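Recording remote-control demonstrations in the simulated bathroom

These steps cover the toilet lid task in Driltik, driven with the two Esar hand controllers. Install both before starting and check that the arms follow the controllers in the blank test room.

Load the bathroom and reset it. The lid starts in a random state, open or closed, and the task text in the corner of the operator window tells you which way it has to go. Read it each time. A demonstration that moves the lid the wrong way is still saved, and has to be deleted by hand later.

Bring both arms forward until the grippers are level and in front of the bowl, then release the clutch and let the arms settle. Every recording should begin from this pose. If one gripper sits lower than the other, reset instead of correcting it, or the correction becomes part of the demonstration. 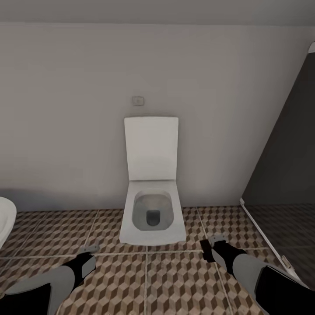
Press the left trigger to start recording. Move one arm at a time. To close a raised lid, bring the fingers up beside it, reach behind the top edge and draw it toward you until it passes the balance point. Follow it down with the gripper open. To raise it, hook one finger under the front edge and lift in an arc — a straight vertical pull makes the finger slip off.

Keep the idle arm still. Small movements of the unused hand show up in the joint data, and the trained policy copies them. Awuor Mwakalinga's filter removes jitter below the threshold set in the Kustora config file, but it will not catch a slow drift.

Watch the door on the right. Contact with it ends the episode and marks it as failed.

Press the trigger again once the lid has stopped moving. Most good runs last under 33 seconds. Anything longer than 70 is dropped at export.

After every seven recordings, play back the last one at double speed and look for pauses. Long pauses before contact are the most common fault in the current set of 2,000, and the export script does not trim them. Send questions about the script to Seren Watkins.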